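The Great Pouch Reshuffle, or how I finally dealt with the craft table

6 Jun 2020

So I have been putting this off since before the spring, and if you've ever opened the bottom drawer of my desk you know exactly why. It's the drawer where pens go to die. Pens, markers, highlighters, the toy car my nephew left behind two summers ago, sticky notes that stopped being sticky, and (this is the part my sister can't get over) a whole set of stainless steel instruments that I use for my miniatures and my pressed flowers. Tweezers, forceps, the good little scissors. They were all in there together, points and all, and I kept reaching in blind and getting jabbed.

A bit of history for those of you who are new. I started buying surgical-type instruments for craft work after a bookbinding evening with Huguette Hamel, who had a pair of forceps sitting next to her glue pot and used them for everything. Threading ribbon, pulling stuck paper out of a corner, picking up gold leaf. I went home and ordered my own set that same night. It was the best money I've spent on this hobby, and then I went and treated them like junk for years. Sorry, forceps.

Anyway! The plan was simple. Everything out on the big cream table, the instruments into a metal tray so I could look at them properly, and the rest lined up along the back to be dealt with one by one. Then the instruments would get a zippered pouch of their own and the drawer would get a second chance at life.

I say the plan was simple, but I managed to spend most of a morning on the pouch question alone. I had bought two kinds. One was a Hoketti roll, a canvas thing with slots, very handsome, ties with a cord. I wanted to love it. The slots are all the same width, though, so tweezers swim around in there and scissors don't go in past the handles. It also weighs a ton. It's going to my neighbor Mervyn Blackburn, who carves spoons and has tools that are all more or less the same shape, so I think they'll be happy together.

The other kind was plain plastic zippered pouches, the see-through sort, and those are what I ended up with. They aren't pretty. They crinkle. But I can see what's in one without opening it, and when something leaks or sheds all over the inside I can wipe it out with a cloth.

I also put a pad down on the table, which I never used to bother with. It saves the tabletop from scratches and it saves me from the noise of metal on a hard surface, which goes right through my teeth. Any folded cloth will do. An old dish towel is fine, a baby changing pad is fine, I've used both.

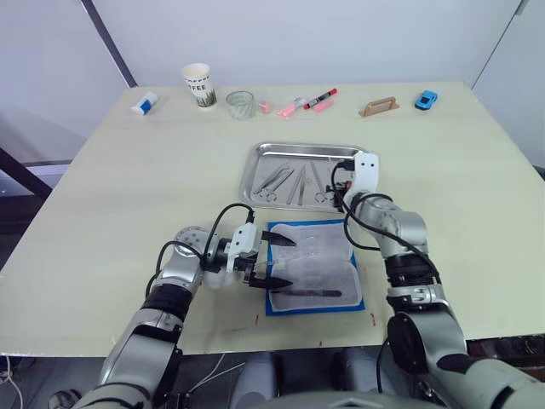
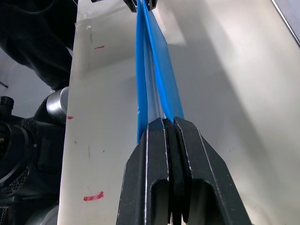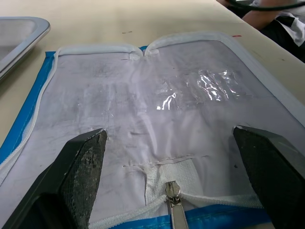 Do the scissors need to be closed before they go into a plastic pouch?
Close them, and point the tips away from the zipper. Open blades catch on thin plastic, and once there's a nick in it the tear just keeps going. If the tips are really fine, slip a bit of drinking straw over them first.

OK, so here's how I sort instruments now, after a lot of trial and error.

I start with the long straight things because they decide the size of the pouch. If the longest one has to go in on the diagonal, the pouch is too small, and you'll end up fighting the zipper every single time. I did that for a year with an old pencil case. Don't be me.

Scissors go in next, with the ring handles all at one end. I used to alternate them head to toe because it looked neater and packed flatter, but then you have points at both ends and you're back to getting jabbed. Handles together, points together. It makes a lumpy pouch and I have made my peace with the lumps.

Tweezers last. They're the thing I grab the most, so they sit on top. My finest pair gets a little sleeve made from a scrap of felt, just folded over and stitched up one side with whatever thread was in the needle. Bhupendra Prajapati told me he keeps his in a toothbrush tube, the travel kind with the holes in it, and I am a tiny bit jealous that I didn't think of it.

A word about zippers, too, as I have opinions. If you're buying pouches, look for one with a pull tab you can get hold of with cold fingers or gluey fingers. My craft corner is in the back room and in the winter it's chilly, and those teeny molded plastic sliders make me want to throw the whole thing out the window. A long metal pull is so much nicer. If yours is stiff, rub a bit of candle along the teeth and run it back and forth a few times. My grandmother did that with every zipper in the house, her coats, the sofa cushions, everything, and you could smell beeswax when you sat down.

The other thing I've learned is to squash the air out before you close up. Lay the pouch flat, smooth it from the closed side toward the zipper, and only then zip it. Otherwise you get a balloon that won't stack. I say this as someone who had eight balloons in one drawer and couldn't work out why it wouldn't shut.

Now, the rest of the stuff. The back-of-the-table stuff.

Markers and highlighters I test on scrap paper, and anything that squeaks or skips goes. I'm ruthless about it now. I used to keep dry markers on the theory that they might come back if I stored them upside down, and I'll be fair, one of them once did, a brown. I've been living off that one brown marker for far too long. The pink highlighter is staying, I use it for patterns.

Glue sticks and erasers don't live with each other anymore. I had an eraser melt itself onto the side of a plastic case (has this happened to anybody else? it was like chewing gum) and I spent an evening scraping at it. Erasers get a paper wrapper or a tin. A tin is better.

The wooden block went into the sanding box with the rest of its family, and the blue toy car is on the windowsill until my nephew comes back for it. He's much too old for it now and he is absolutely going to ask where it is.

As for the glass tumbler, I've been told by several people that I shouldn't keep a drinking glass anywhere near the work table, ever since the famous paint water incident. I hear you. It's a dedicated tumbler now. It has never held anything I would drink, and it lives with the brushes.

Somebody asked me last time what all of this costs, and the truth is very little, apart from the instruments. The pouches were cheap, I already had the tray, and the felt was scraps. You can go wild in the Prikedar catalog if you want matching everything with labels (I have sat there with a coffee and filled a basket and then closed the tab, more than once), but I'd start with what's in the house. The one thing I would spend on is a proper metal tray with raised edges. Things don't roll off it, you can carry the whole lot to the sink, and you can see right away if something's missing. Mine has outlasted every plastic organizer I ever bought.

Before anything goes into a pouch for the long haul, by the way, it has to be bone dry. I wipe each piece, leave the scissors standing open on a towel overnight, and put one drop of sewing machine oil on the pivot in the morning. Wipe off the extra or it'll end up on your paper. Vilmos Jakab wrote to me after my rust post to say that he throws in one of those little sachets that come in shoe boxes, and I've started hoarding those as well. I now have a jar of them, which I suppose will need its own drawer at some point.

Still on my list for June: the ribbon box, the bead situation (oh dear), and the long shelf over the radiator where I've been stacking unfinished cards since I moved to Cilldale. I also owe you all the pressed pansy tutorial. I haven't forgotten! I need the pansies to cooperate, and at the moment the slugs are getting to them first.

If you have a pouch system of your own, or a better idea for the fine tweezers than my felt sleeve, leave me a comment. And if anyone knows where to get replacement metal pulls in small quantities, please tell me, because the only place I've found sells them in bags of 600 and I don't have that many zippers in my life.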